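Patch windows and alert triage in a 253-endpoint shop
Speaker notes, Viktória Sárközi
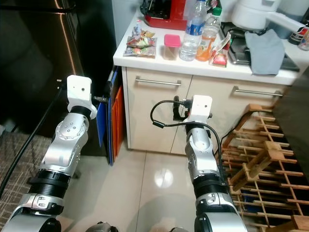
Two arms at a white kitchen cabinet.

Slide 1. Scope

Cover only endpoint protection: desktops, laptops, phones and the file servers. Network gear and mail filtering are in the other talk. If someone asks about mail, take the question at the end.

State the setup early. Potitz has one main office and a warehouse site. 253 managed endpoints, mostly Windows, a block of macOS machines in design, Android phones in the warehouse. One administrator, plus a part-time deputy. The console is Tromden, hosted, one tenant.

Slide 2. Where we started

Old state: signature-based antivirus, installed by hand, each machine updating from the vendor on its own schedule. No central view. We learned that an agent had stopped when the user called about something else.

The first inventory found 23 machines with no working agent. Read out the split:
- agent installed, service disabled
- agent installed, license expired
- never installed, machine missing from the asset list

The third group took the longest. Those machines had been bought on department cards and joined to the domain by a local admin account that should not have had the right. We removed that right before we touched the machines. Otherwise the list keeps growing while you work on it.

Slide 3. Policy groups

Do not build policies per department. We tried it in March and dropped it. People change departments and the machine stays in the old group.

Current groups follow the role of the machine: standard workstation, developer workstation, shared terminal, server, phone. Policies inherit from a single base. An exception is set one level down and carries a ticket number in the description field. An exception without a ticket number is removed at the next review.

Pause here. This slide usually gets the question about developer exclusions. Answer: build directories are excluded from on-access scanning only. Scheduled scans and behavior monitoring stay on. Process exclusions are by full path and hash, never by file name. An exclusion by file name lets anything through that takes the same name.

Slide 4. Rollout order

Ring one is IT and the test machines. Ring two is one machine of each hardware model. Ring three is everyone else, except servers. Servers go last and by hand.

Agent updates wait three working days between rings. Content updates do not wait. Make the difference clear, as the console puts both on the same page with nearly the same label.

Mention the Furnis problem. Furnis is the stock application on the warehouse terminals. It writes temporary executables into the user profile and runs them from there, and behavior monitoring blocked it in ring two. The fix was a vendor update that signs those files. Until it arrived we ran the terminals with that one rule in report mode. We did not switch off the module.

Slide 5. Ransomware settings

Three items on the slide, take them in order.

Protected folders. Default list plus the project shares. Only listed applications may write. Expect a week of tickets. Most come from old macro workbooks and from PDF printers.

Remote encryption. The server agent watches for a client rewriting many files over SMB and blocks that address. The threshold is 200 file changes in the interval set by policy. The default was lower and it tripped on the nightly photo export from design. Raise it in steps and log each change.

Local rollback copies. Useful for single files. Say plainly that they are not a backup. They sit on the same disk and they have a size limit. Our backups go to Alcantara, a separate host with its own credentials, not joined to the domain. The backup account cannot delete.

Slide 6. Alert triage

Before tuning, alerts arrived as one e-mail each, and they went unread. Now there is a queue with three levels.

Level 1: blocked and cleaned, no user action. Closed automatically, counted in the weekly report.
Level 2: blocked, but the source is unknown. Looked at the same working day.
Level 3: detected and not blocked, or the same detection on more than one machine. Phone call, and the machine is isolated from the console.

Isolation keeps the management channel open and cuts everything else. Test it on a laptop on a home network before you need it. Ours dropped the management channel when the VPN client was set to always-on, and the only way back was a local override code. Those codes are now printed and kept in the safe.

The target for level 3 is 8 minutes from alert to isolation during office hours. Outside office hours isolation is automatic for workstations and manual for servers.

Slide 7. Tamper protection

Uninstall password on every agent, different for servers. Local settings hidden from users. Console logins need a second factor, including the read-only accounts. API keys are limited by source address and expire.

If short on time, skip to slide 8 from here.

Slide 8. Open items

Phones: web filtering drains the battery on the older warehouse models. Still testing with a longer polling interval.
macOS: full disk access has to be granted through the MDM profile before the agent is installed. Wrong order means a visit to the desk.
Reporting: the coverage report counts machines that have been offline for a month as protected. We export the list and filter by last contact.

Questions. Keep the policy tree open in the second window.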